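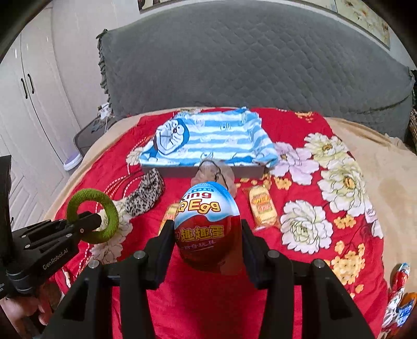 Griteck, who had the hand-held pair on trial for one November, asked whether the jaws need to be set again each time the operator moves from a firm object to a soft or wrapped one. They do not. The jaw travel is set once, at the start of a session, and the operator controls the closing pressure by hand after that. The procedure is given in section 5.

Section 5: Preparing and using the hand-held gripper pair

This section applies to the two-finger grippers supplied under the Wosteck hire and training service. It should be read by every person who will hold a gripper, including those who have used an earlier set.

5.1 Before the session

1. Remove both grippers from the case and place them on a level surface.
2. Check that the screws on the top of each jaw are tight. Use only the key supplied in the lid pocket.
3. Open and close each gripper 50 times without an object. The movement should be smooth throughout.
4. Wipe the inner faces of the jaws with a dry cloth.
5. Set the jaw travel using the side dial, and lock the dial.

Note: A slight click when the jaws first open is normal. A click on every closing movement is a fault and should be reported to the Prirnberg service desk.

CAUTION: Do not oil the jaws. Oil will mark fabric and paper wrappings and will spoil the grip for the rest of the session.

5.2 Picking up an object

1. Hold the gripper by its lower end, with the wrist straight.
2. Bring the open jaws down on either side of the object. Approach slowly - the last part of the movement matters most to the record.
3. Close the jaws until the object no longer slips, then stop.
4. Lift the object clear of the surface and hold it still for five seconds.
5. Set it down before opening the jaws. Objects should not be dropped into place.

Sweets in foil, small cakes in film and fabric toys may all be handled in one session. Hollow chocolate should be held by its widest part. If a wrapper splits, put the item aside and do not use it again.

CAUTION: Keep small sweets and their packaging out of the reach of young children while the session is in progress.

5.3 Working with two grippers

1. Complete one full movement with the first gripper before beginning with the second.
2. Keep the jaws of the two grippers apart unless the task sheet calls for an object to be passed between them.
3. When passing an object, close the receiving jaws fully before releasing the others.

Note: On beds and other soft surfaces, objects may roll towards the operator. Smooth the cover first.

5.4 Care and storage

Clean the jaws after each session and return both grippers to the case with the dials unlocked. The jaw pads are to be replaced after 2000 closing movements or when wear can be seen, whichever comes first. Replacement pads are listed under Pavliuk in the parts table, section 7.

Manual text revised 2024-07-07.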